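Learning to play dominoes at my age

My grandmother kept her dominoes in an old cookie tin, and for most of my childhood I thought the tin was the point. We built walls with them, we knocked the walls down, and when company came we were told to put them away so the grown-ups could use the table. It never crossed my mind to ask what the grown-ups were doing with them. I could hear them, of course – the clatter of the shuffle, somebody groaning, a long silence and then a slap – and that sound is still what I think of when I think of summer evenings at her house.

So this past May, with the tin finally in my own kitchen, I decided I would learn to play. I mean really play, with keeping score and everything. I signed up for a six-week beginners' class through Skillura, which runs all sorts of evening things in our town (bread, watercolors, small engine repair), and on a Thursday evening I drove over to the Lokura community hall feeling like it was the first day of school.

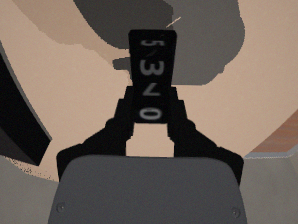 What I got wrong at first

Almost everything! I had assumed it was a matching game. You have a four, there's a four on the table, you put them together, and the person with the best luck goes home happy. And you can play that way, and I did for two whole weeks, and I lost every single time to people who were very kind about it.

We were playing the draw game with a double-six set, two players at a table, seven tiles each to start. What's left over is the boneyard, and if you can't play, you draw until you can. I used to feel so sorry for myself when I had to draw. Then one evening the woman across from me mentioned, while she was stirring her tea, that every time I reached for the boneyard I was telling her exactly what I didn't have. I had been announcing it to her all night long, with sighs.

After that I started paying attention to the other side of the table. If she draws on a five, I try to leave a five open again. If she plays her doubles early I try to do the same, because a double is an awkward thing to be left holding. It can only go down in one spot, and the double six will cost you dearly if the hand ends with it still in front of you.

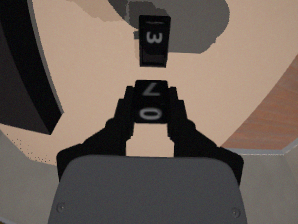
I also had to learn to shuffle, which sounds silly. There is a flat-handed way of doing it, round and round, face down, and it takes a lighter touch than I would have guessed. My first tries sent tiles onto the floor. My grandmother could do it while talking to somebody in the next room.

By the fourth week I had won a hand, and by the sixth I'd won a full game, and I am not going to pretend I didn't call my sister from the parking lot.

Setting up at home

The class ended and of course I didn't want to stop, so I've been having people over. I bought a second set from Aoun, a little shop I like downtown, since the tin turned out to be missing three tiles (the sofa may have them, or the lake). The new ones are heavier and don't slide as nicely yet. I also got a score pad made by Nodach, and I like it very much, though I fill it in wrong and have to borrow the back page.
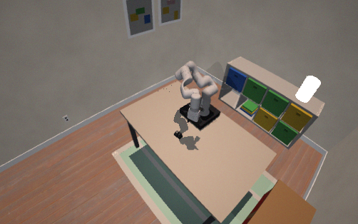 The thing I've fussed over most is the table. Our kitchen one is round and has a seam down the middle that catches every tile, so I've been looking for something better. What I'd love is a big rectangular one with a pale beige top like the one in the picture just before this, where dark pieces would show up nicely even for those of us who have left our glasses in the car. For now I put an old blanket under a tablecloth, and that keeps the noise down for the neighbors, though I miss the slap.

We play to 100, usually two games and then pie. My sister is coming for a week and has already informed me that she remembers the rules perfectly well from when we were kids. She remembers building walls. I've put the good tin out on the counter for her anyway, and I'm going to let her shuffle.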